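Progress report no. 5 — Gelodside school fruit and lunch program
To: Reet Baranauskienė, Costache Fund
From: Urmas Šimkus
2024-01-12

Reet, quick one before the term gets going. Full accounts to follow once the bank sends the December statement, they've changed their portal again.

Where we are

Both schools running. Gelodside has 80 kids on the daily lunch list, Brakdale has 28. Brakdale is lower than we told you in the application — two families moved away and the preschool room hasn't joined yet. The principal there wants to wait until the new fridge is in. Fair enough.

Fruit goes out at morning recess, lunch at half past twelve. We tried handing both out together in the first weeks and most of the fruit came back in lunch boxes, so that's been dropped.

Supply

Graltaddale co-op still our main supplier. Delivery twice a week, early. Quality good through spring, patchy before the break. One lot of pears came in hard as rocks and we got a credit for them. Apples fine. Mandarins are the favourite by a long way but out of season now, so expect the fruit line to look different next quarter. 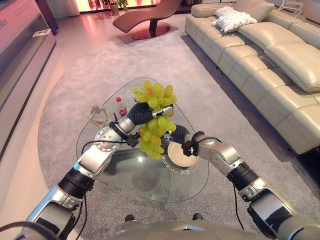 Prices are the sore point. Stone fruit dearer than budgeted, bread up as well. We've moved to the bigger loaf and cut the second spread option at Brakdale. No complaints so far, exept from one teacher who liked the second spread.

Money

Underspent on equipment, overspent on food. $518 over on food to the end of term. I'd like to cover it out of the equipment line, where the dishwasher repair came in cheaper than the quote. Need your OK in writing please — email is fine.

Not done yet

Allergy forms for the new intake. Half are back, chasing the rest.
Parent survey. Drafted, not sent. Too many questions, Im cutting it down.
Fridge for Brakdale. Ordered, no delivery date. Supplier keeps saying soon.

Staffing

Kitchen assistant at Gelodside has gone from three mornings to four. Her food safety certificate runs out in April so we'll book the refresher before then and put it through under training. Brakdale still relying on the office staff to hand things out, which works but they're stretched on enrolment days.

Next

Preschool room to start when the fridge arrives. Menu for the new term is done apart from the hot lunch, waiting on oven times from the school. Would also like a short call about whether the fund would look at a third school. They've asked us, I've promised them nothing.

Receipts are scanned and in the shared folder, except the co-op invoices, which I'll add tonight.

Urmas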